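May
By the editor of the Tradville residents' newsletter

The woman who has kept the repair evenings going in Tradville did not want her name in this article, and I promised to respect it. "Write about the chairs," she told me when I came to her kitchen at Kascombe Street. "The chairs are more interesting than me." I do not agree with her, but I have tried to write about both.

She learned chair caning from her aunt, in another country, when she was eleven years old. The aunt had a contract with a hotel, and every winter the dining chairs came to the house on a cart, in groups of ten or twelve, and the children had to help. "We were not asked if we liked it," she said. "I did not like it. My fingers were cut all the time, and my brother always got the easy part, which was carrying the water." For more than twenty years after this she did not touch a piece of cane. She worked in the accounts office of Omero, the furniture shop by the station, until it closed.

It was the closing of the shop which brought her back to the work. In the cellar there were old chairs that customers had left for repair and never collected. The owner wanted to pay a man to take them to the tip. She asked if she could have them, and he said yes before she finished the question. Her husband was less quick to agree, because the chairs stood in their hall for a whole winter and one had to go sideways to reach the bathroom.

"I thought that I had forgotten everything," she said. "I sat down with the first chair and I made the first holes clean, and my hands began. I was almost angry. All those years, and my hands had kept it without telling me."

I asked her how long one seat takes. She laughed and said that this is the question everyone asks, and that the true answer makes people go home. A simple seat in the six-way pattern has, in her usual size of frame, 60 holes or a few more, and for a beginner it takes the evenings of a whole month. The first two layers are quick. The weaving of the diagonals is slow, and it is there that people make mistakes which they see only when it is too late to correct them. 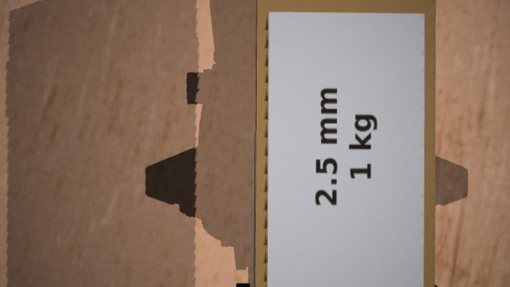

She is strict about the soaking of the cane. It should lie in warm water for a short time only, and then be wrapped in a damp towel. If it stays too long it becomes grey and weak, and if it is too dry it breaks at the edge of the hole. "People want a number of minutes from me," she said. "I give them a number, and then I tell them to bend it and look."

The evenings started with four neighbours around her own table. Now they are held in the old reading room in Ekwueme Lane, from seven o'clock until the last person is tired. A place costs nothing, but everybody who takes cane puts money in a tin. When I visited, a retired bus driver was working on a nursing chair that had belonged to his mother, and two sisters were sharing a bench seat, one on each side, and arguing in low voices about the tension. A young man had bought a chair for 85 pence at a jumble sale and was very proud of the price.

She keeps a school exercise book in which each finished seat is written down, with the type of chair and the name of the person. The last line on the day of my visit had the number 373. Of these, 280 were done by other people and not by her, and this is the figure she showed me with her finger. "The others are only mine," she said.
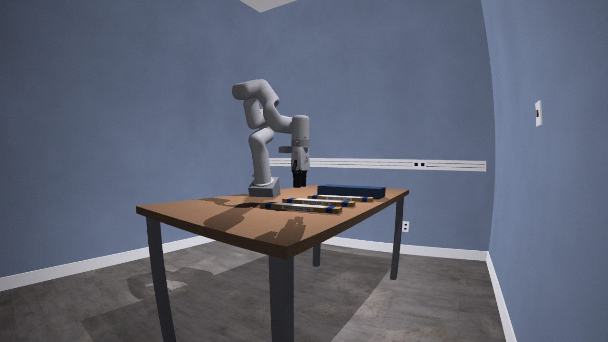 A robot arm over a wooden table, with its gripper pointing down.

I wanted to know if she ever refuses a chair. She refuses many. If the frame is broken at the joint, she sends it first to a joiner, and if there is woodworm she does not let it pass the door. She also refuses to do the work for somebody who is able to do it. This has made a few people angry. One man left his chair on her step with money in an envelope, and she carried both back to his house in the rain. He came to the next evening, and he has now done five seats.

There are things she would like to change. The light in the reading room is poor, and the older members cannot see the holes at the back rail after eight o'clock. She would like somebody to learn rush seating, which she never mastered. Her aunt knew it but did not teach her, and she is still a little offended about this, so many years later.

Before I left, I asked whether she has a favourite among all the chairs. She took me to the hall, where one of the chairs from the shop cellar is still standing, with no seat in it at all. It was the chair of the hotel pattern, she explained, the same as in her childhood, with the curved back. She has the cane for it ready in a drawer.

"I will do it when I have a free evening," she said, and then she went to look for my coat, which the cat was lying on - a big ginger cat, and not willing to move.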